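Corners, finally

29 May 2019

I have been grinning at my screen since breakfast, so I'd better write this down while it's fresh. The corner runs finished overnight and the wrist-view policy beat the old one by a lot!

Quick catch-up if you haven't read the December posts. Uncombe is my little project for teaching a simulated gripper to work out where it is from one camera mounted on the hand. There's no overhead view and no depth, and it doesn't get the joint angles either. The first version, Trivalby, did fine as long as there was something colorful to look at. Give it a bare wall and it wandered off like a lost tourist.

My guess was that it had never learned to use edges. Almost every training picture had some object in it, and objects are easy. So I built a new set with nothing to grab at all: plain surfaces, flat light, random colors, the fingers open, and the hand dropped in at some awkward tilt. I rendered 1,290 of these and mixed them in with the old data.

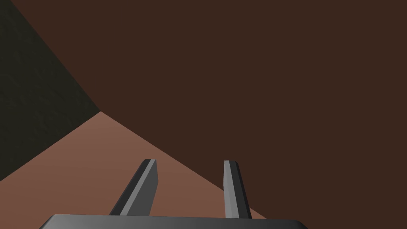
Simulator render, wrist camera. Source: Uncombe project, author's own.

Look how little there is to go on in a view like this one. You get three planes, three straight lines and the point where they meet. The brown one has no texture whatsoever, and the only mottling is on the dark surface at the left. But those lines are a gift (I should have seen it sooner), and if you know which one is which, their angles tell you a great deal about how the hand is turned. The fingers help too, as they always sit in the same place in the view and give the network something fixed to compare against.

The change to the training itself is small. I added a second output that has to mark the corner point, and its error gets added to the pose error. That's the whole trick, and I stole the idea from my own abandoned Kelmendi branch, where I was using it for table edges.

Now the good part. On the 80 held-out corner views, the old network got the tilt within my limit on 52. The new one, which I'm calling Rullusow, got all but three! I reran it with a different seed because I didn't believe it, and the second run missed four.

It still gets confused when two of the surfaces are nearly the same color, and I haven't tried shadows yet. Those are next, along with a messier set of wall textures that's rendering as I type.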